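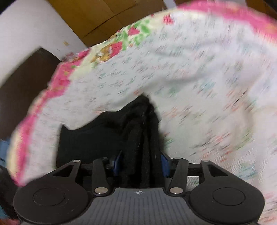 *Floral-print fabric.*

PROVDALE, January 2018 - Plivis, the home textile repair and resale service, will open its second workroom in Provdale in February. The new site on Sarmiento Street will take in quilts, bedspreads, sheets and blankets for mending, cleaning and resale. It joins the company's first workroom in Trutbridge.

The Provdale workroom will employ 19 people, most of them sewers and finishers. Hiring is complete except for two part-time positions at the front counter. Training began at the Trutbridge site and will move to Provdale once the cutting tables are installed.

Plivis repaired 3,241 pieces of bedding last year. Quilts made up the largest share, followed by bedspreads. The most common job was replacing a worn binding, and the next most common was closing split seams. Customers in Provdale have been sending their bedding to Trutbridge by van, with a wait of up to five weeks in the fall.

"The van was always meant to be a short-term answer," said Geeta Nautiyal, managing director of Plivis. "People want to bring a quilt in, talk to the person who will work on it and agree on a price at the counter. They can do that in Trutbridge and now they will be able to do it in Provdale."
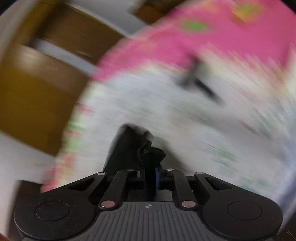
Leonilde Coelho said that she had sent three bedspreads to Trutbridge over the past two years and was glad to have a counter closer to home. She added that she would like to see evening hours, as she works until six and could not get to a shop that closes at five.

Plivis has set the opening hours with this in mind. The Provdale counter will stay open until 7:30 p.m. two evenings a week. A drop-off locker beside the side entrance can be used at any time, and customers who use it will get a call with a quote before any work starts.
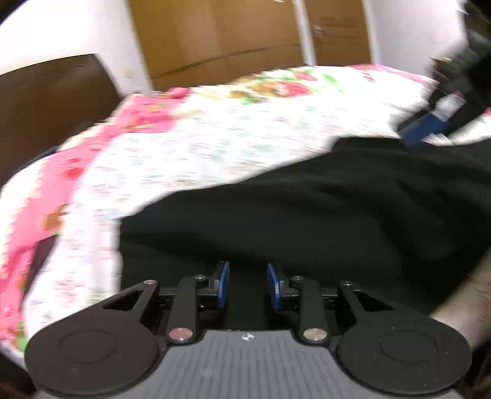 *Reading time: 3 minutes*

**Prices and services**

Prices will be the same at both sites. Binding replacement on a twin-size quilt starts at $45. Patching is charged by the hour, with matching cotton included. Washing and air drying can be added to any repair. The workroom does not take electric blankets, leather or feather-filled items.

Arnaldo Rocha will manage the Provdale workroom. He has led the finishing team in Trutbridge for six years. Lurdes Vieira will run the resale shelf, where mended bedding that has been donated or bought in is sold. The shelf will open with 130 pieces, and new stock will be added every two weeks.

**Free mending classes**

Plivis will also hold free evening classes in hand mending through the spring. Each class covers one task - sewing on a patch, turning a frayed edge or fixing a split seam. Needles and thread are provided. Places can be booked at the counter from opening day.

The first 500 customers in Provdale will receive a printed care guide with washing and storage advice for cotton bedding.
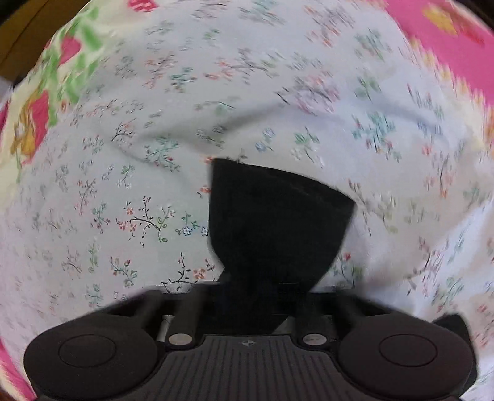

*White fabric with a small floral print.*

**About Plivis**

Plivis repairs, cleans and resells household bedding from its workroom in Trutbridge. The company is privately owned.

**Press contact**

Abílio Torres, Plivis press office, Trutbridge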